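Nenero Parcel & Tenure Votes - README

Status: usable, not finished. March 2023

WHAT IT IS

Roll-call votes, amendments and committee reports on land and tenure bills in the Nenero regional assembly, keyed to the parcels register where a bill names actual parcels. One row per member per vote. There is a second table for amendments and a third, smaller one for parcels.

Built from the printed journals, then checked against the Londdale copies where those exist. Londdale is missing most of the second session so for that stretch there is only one source. Flagged in the column source_n.

COUNTS

- 2,142 member-vote rows
- 300 amendments
- 11 bills
- parcels table is short, see below

FILES

votes.csv - main table
amendments.csv - text and outcome of each amendment
parcels.csv - parcels named in a bill or schedule
members.csv - member ids, district, start and end of term
journal_pages/ - plain text of the journal pages, one file per page
CHANGES.txt

UTF-8, comma separated, header row in all of them. Semicolons inside a cell mean a list. If your spreadsheet program turns district codes into dates, import them as text.

COLUMNS IN votes.csv

bill_id - our id, not the assembly's. Theirs get reused between sessions
vote_no - order within the bill
member_id - joins to members.csv
position - yes / no / abstain / absent / unclear
stage - first, second, committee, final
source_n - 1 or 2
page - journal page the vote is on
note - free text, mostly empty

"unclear" means the print is bad or the two sources disagree. Please don't fold it into abstain. An earlier version did that and the Khan ward totals came out wrong for the whole second session.

COLUMNS IN amendments.csv

bill_id, amend_no, moved_by (member_id), text, outcome, withdrawn_reason. The last one is blank unless the journal gives a reason. It usualy doesn't.

PARCELS

Only parcels listed by number in a bill or its schedule. Boundary descriptions ("the river strip below the Flakness road" and so on) are left as text, no attempt to map them. Anyone who wants geometry has to go to the register office and ask. Area is in the unit the bill uses, there's a unit column, check it before adding anything up.

The Flakness bill sets a ceiling of 3,000 in its first print and changes it twice in committee. All three versions are in. Use version = final if you only want what passed.

KNOWN PROBLEMS

- Two members with the same surname in Khan ward. Split by district code, but for early votes the journal gives surname only. Those rows have a note.
- Voice votes are not in votes.csv. No names recorded, nothing to enter. The stage shows up in the bill's text file only.
- Committee reports: minority reports sometimes printed weeks later under a different number. Probably missed a few.
- Accents dropped in the oldest page files. Will fix
- page is wrong for one supplement where the printer started numbering over. Add the suffix s.
- Members who changed district mid term have two rows in members.csv. Join on id AND date or you get doubles.

HOW IT WAS ENTERED

Typed by hand from the journals, second pass by a different person, differences settled against the page. Scanned text was tried first on the older volumes and thrown out, too many errors in the vote columns. journal_pages/ is the typed text, not the scan output.

Attendance lists were entered seperately and compared with the votes. Where a member is marked absent but has a vote, the vote stands and the note says so.

WHAT IT'S OK FOR

Counting how districts voted. Following one bill through its stages. Finding who moved what.

WHAT IT'S NOT FOR

Proving who owns a parcel. It isn't a title record and the register office won't accept it as one. Also not good for turnout, see voice votes above.

LICENSE

Free to reuse with credit to the Nenero Parcel & Tenure Votes project. Journal text itself is public record. If you publish a table from it say which version, counts move a little every time a page gets rechecked.

CORRECTIONS

Send bill_id, vote_no and the journal page. A photo of the page helps. Corrections with no page number go to the bottom of the pile.

TO DO

- third session amendments, second pass
- accents
- decide what to do about the supplement numbering
- member photos? probably not 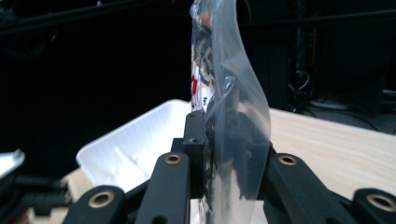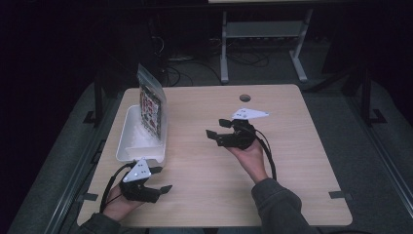

Photos: Nenero Parcel & Tenure Votes project. Same license as the tables.

VERSION NOTES

Current: unclear split out from abstain, Flakness versions added, Khan ward notes. Ids did not change so old joins still work.
Before that: first full set of bills, no parcels table.

14 shares | 3 comments

Related

Nenero District Codes, old and new
Londdale Journal Index
Flakness Road Petitions, page text
Khan Ward Meeting Minutes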